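5 Feb 2021
Istusach Institute, Department of Design

Unit 4: Tone and Edge

Students will learn to separate forms by value before adding line. A strong difference in tone is read as an edge – even where no outline has been drawn.

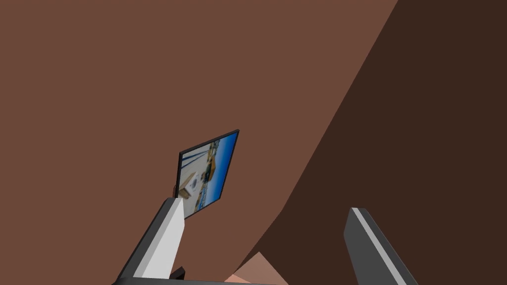 Fig. 1. Lighter and darker brown meeting along a curved boundary.

Exercise: prepare 22 gray swatches and arrange them from light to dark. Allow 30 minutes. Written notes are due at the next session.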